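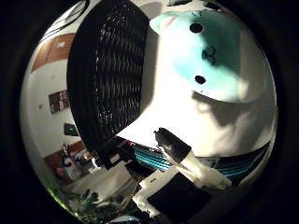 *Pimberg, January*

**1/**

Budget season at Memska again, which means I've been asked whether we should buy a second arm. Short answer: not yet. Long answer is this thread, as I've had the same conversation with four different people and would like to stop.

**2/**

Start with the tape. White tape round the finger joint, more of it down the side of the block underneath. There was no line for tape in last year's plan. There was no line for fingers at all, come to that. The plan said "gripper" and gave a price, as if a gripper were a kettle.

**3/**

The quote we have from Camargo is for the arm, the controller and delivery. It's a tidy quote. It doesn't include the hand, the fingertip pads, the wrist camera, the mount for the wrist camera, a table that doesn't wobble, or anyone's time.

I asked for a version with all of that in. I was sent the same PDF with a nicer cover page.

**4/**

I went through our receipts for the arm we've already got. Leaving out the arm itself, we spent 1221 pounds on bits. Pads, screws, cable, adhesive, two spare gears, postage on the spare gears, postage on sending the wrong ones back.

The budget line for "sundries" was 300. I know, I typed it.

**5/**

So when somebody says "the second one will be cheaper, we've learned so much", I'd like to see what we've learned turned into a number on a sheet. We have learned that pads wear. Fine. How many do we order, and from whom, and how long do they take to come? I asked in our planning channel and got a thumbs up.

**6/**

On what it's supposed to do. The pitch is picking up household stuff: soft things, shiny things, baskets, awkward shapes. I don't object to any of that. It's useful work and I'd much sooner see it done in an ordinary room with a cluttered table and pot plants than on a bare bench.

But a slotted plastic basket and a big fuzzy object are very different jobs for the same pair of fingers, and the sales sheet has one figure for "objects".
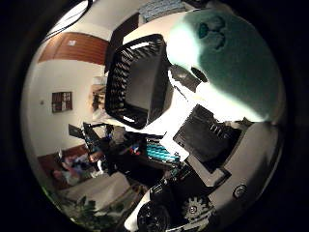 **7/**

Look at the bottom of that hand. Open gear, teeth showing, a bolt in the middle of it. Now think about fluff.

I asked Camargo what the cleaning interval was. They said "as needed". As needed by whom? I've put it down as half an hour a week of somebody's paid time and I'll change it when I'm given a reason to.

**8/**

The Zovside hand is the other option. Closed housing, fewer exposed parts, some 2000 pounds more once you add the adaptor plate. People here wince at that and I did too.

Then I set it beside the receipts in post 4 and winced a bit less. I'm still not sold. Closed housing means you can't fix it on a kitchen table with a screwdriver, and their repair terms are two lines long.

**9/**

Things I want in writing from either firm before I'll sign off:

- price of a full set of fingers, fitted by us
- price of a full set of fingers, fitted by them
- what counts as wear and what counts as a fault
- whether putting tape on it voids anything (I'd rather ask now)
- who pays carriage on returns

None of this is exotic. You'd ask the same about a boiler.

**10/**

Someone will reply that I'm being mean about a small cost on a big project. Possibly. But small costs are the ones that stop the work. The arm has never been what held us up. We lost most of November to one screw size that the local shop doesn't stock, and an idle arm costs the same floor space as a busy one.

**11/**

Other thing that never gets a line: people. The first arm was sold to us as saving hours. I'd like to believe it. What I have is a timesheet where the hours moved from "handling" to "setting up" and nobody has added the two columns together. I'll do it this month. If it comes out in the arm's favour I'll post that too, with the same amount of grumbling.

**12/**

Leasing came up. Camargo do a monthly rate. I worked it through to the end of the term and it's a purchase with extra steps and a form for accidental damage that excludes "contact with objects".

It is a gripper. Contact with objects is the whole of its day. I've written back asking them to have another go at that clause.

**13/**

What I've actually put in the draft:

- no second arm this half
- a proper parts line for the arm we have, based on receipts and not on optimism
- a loan of the Zovside hand, if they'll do one, used on the same objects in the same room
- cleaning and setting up as named hours

If the loan goes well we can argue about it again in the summer.

**14/**

A couple of people have asked whether I think the things work. Some days, yes. I've watched it do jobs I'd have bet against. I've also watched a demo clip on a maker's website and then tried the same thing on our own table, and I know which of those I'd base a budget on.

**15/**

If you run one of these in a small outfit and keep receipts, I'd love to compare parts spend per month. Rough totals are fine. Please don't send me a brochure, I have the brochure.

**16/**

Edit to post 4, as it's been queried: yes, that includes the tape. The tape was the best value thing on the list.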